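Nudeo Lis dish rack review

27 September 2025
Words by Irena Gajewski

We have a small kitchen with a short run of worktop to the left of the sink, and whatever dries the dishes has to fit there. The old wire rack had gone rusty at the feet and was leaving orange marks, so in August I bought the Nudeo Lis from a kitchen shop in Trullham. It was £114 with the tray, a lot for a dish rack, and I put off buying it twice.

The Lis comes in a flat box and you put it together yourself. There are two side pieces, a base grid, a cutlery pot and the drip tray, all held by four screws. The instructions are a single sheet of drawings. I got one side on back to front and had to undo it, but the whole job was done before the kettle had boiled and gone cold again. The screw heads are covered with little caps, and one of mine won't stay in.

Plates are what it does best. The slots are deep and lean back slightly, so a dinner plate stands up without sliding into the next one. Ours are heavy stoneware and the old rack let them tip forward. Side plates are fine too. Pasta bowls take up two slots each and you lose space quickly if you cook for more than three.

I dry up as I go when we have people round, mostly to make room, and the gaps at the top are wide enough that you can take a plate out from the middle of the row without moving the others. I hadn't thought about that when I bought it and it is now the thing I like most.

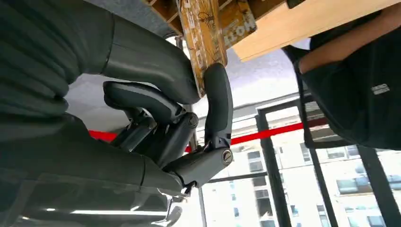

A close view of a hold on the edge

Glasses are less good. They sit upside down on a shelf along the back, and the shelf is flat, so water collects under the rims. Tall glasses feel safe enough but wine glasses wobble if you knock the rack. I have gone back to standing those on a tea towel. My neighbour Uriel Medrano has the older version, with pegs for glasses, and I think the pegs were the better idea.

The drip tray slopes towards a spout which can be turned to either side. This works as long as the rack is right up against the sink. Ours has a raised edge and the spout only just clears it. If yours is higher than 2 cm, measure before you order. The tray needs a proper scrub every week or so, more often here in Fledmont where the water is hard and everything goes white.

The cutlery pot holds a day's worth for the two of us. It has holes in the bottom but they are small and get blocked by bits of rice. It hooks on to the side and can be moved, though it gets in the way of the plates on the left.

Nudeo says very little about weight limits. I stood a full casserole dish and lid on it, and the base grid bent a little and went back when I took them off. I wouldn't do it every day. Empty, the rack is light enough to lift with one hand, and the rubber feet have not marked the worktop.

Spare parts can be ordered, which I was pleased to see. A new cutlery pot is £5. I have asked for a replacement screw cap and am still waiting to hear.

Size: around 400 mm wide without the spout
Good: plate slots, easy to lift, no rust so far
Less good: glass shelf, small holes in the cutlery pot, price

I would buy it again for the plates, but I'd wait for a sale.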